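# Reading the Mendale candidate filings

I spent most of September going through the disclosure returns for the Mendale mayoral race, which are public but not easy to find.
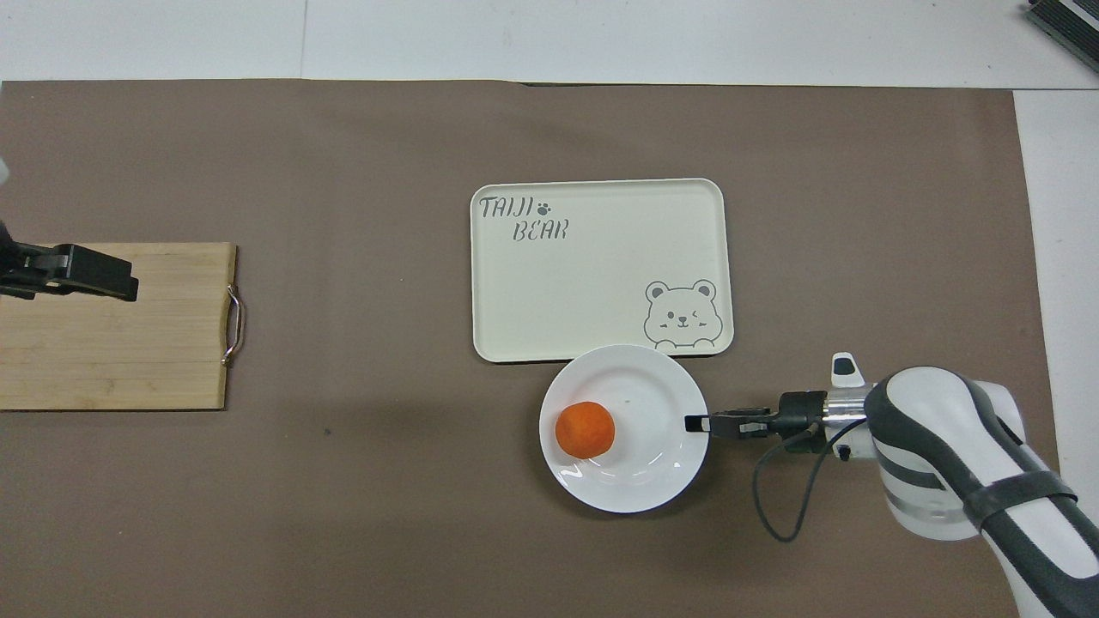
The returns sit on the borough's website under "Governance", then "Registers", then a page titled "Other". There are 6 of them, one per candidate, and they are scanned at an angle. Two are handwritten. The search box on the site does not read scans, so if you want to know who gave what to whom you have to open each file and look.

What set me off was a line in Lacey Bickerstaff's campaign newsletter. It said her campaign was "funded entirely by people who live here". I had no strong feeling about her either way, but that is a claim which can be checked, and I had a free evening.

## What the form asks for

The form has four sections. Section A covers individual donors above the reporting limit. Section B covers organisations. Section C is loans, and Section D is what the guidance calls "support in kind", meaning office space, printing, vehicles, staff time and so on.

Most of the argument in local politics is about A and B. Most of the interesting material is in D. A candidate can take no money at all from a company and still run the whole campaign from that company's first floor, and the only trace will be one line with an estimated value next to it. The guidance says the estimate should reflect "a reasonable local rate". It does not say who decides what is reasonable.

## Bickerstaff

Her Section A is long and dull. Every donor has a Mendale postcode except two, and those two are in Estell, which is across the river and was part of the borough until the boundary moved. Whether that counts as "people who live here" is a matter of taste. I would have written "almost entirely".

Section B is blank. Section C shows one loan from the candidate to her own campaign, repaid in part.

Section D lists the use of a shop unit on Sudside for five weeks, valued at well under what I understand units on that road go for. The landlord is named as Öberg Property. I wrote to the campaign and asked how they had reached the figure. The reply came the same afternoon and said that the unit had no heating, that it was due to be gutted, and that the rate was the one the landlord had offered to a charity before them. They attached the letter. I think that is a fair answer, and I also think the explanation should have been on the form, where there is a box for notes. The box is empty.

So the newsletter line is wrong in the strict sense. A property firm is not a person who lives here. In scale it is minor, and she did declare it.

## Engelbrecht

Gerrit Engelbrecht's return is the opposite sort of document. It is typed, it is neat, and every section has notes. He took money from four organisations and names all of them, with dates. He has been attacked for this at both hustings I went to, mostly by people who did not seem to have read the return.

My difficulty with it is narrower. Under Section C he lists a loan with the lender given as "private individual". The guidance is clear that lenders above the limit must be named in the same way as donors. The amount is above the limit. It could be a clerical slip, and the lender may turn out to be a relative. I wrote to his campaign as well and have had an acknowledgement but no answer after over 2 weeks. If one arrives I will add it to this post and mark the change.

## The rest

The remaining four returns are short. One candidate declares nothing in any section, which is plausible, as I have yet to see a leaflet from him. Another has filled in the form for the previous election, with the year crossed out by hand. The borough accepted it and stamped it.

None of this is a scandal, and I would ask people not to pass it round as one. I have already had a message from someone who wanted to know which candidate I was "exposing". The two leading campaigns both left out something the form asks for or leaves room for, in one case a note and in the other a name. The name matters more.

## A request to the elections office

I have asked for three changes. The returns should be published as searchable text, the page should have a title that says what is on it, and the date on which each return was received should be shown. At present you cannot tell whether a form was filed on time or the night before publication — the stamp on most of the scans is unreadable.

The office replied that the first is being looked at, the second can be done, and the third would need a change to the procedure. As of this morning the page is still called "Other".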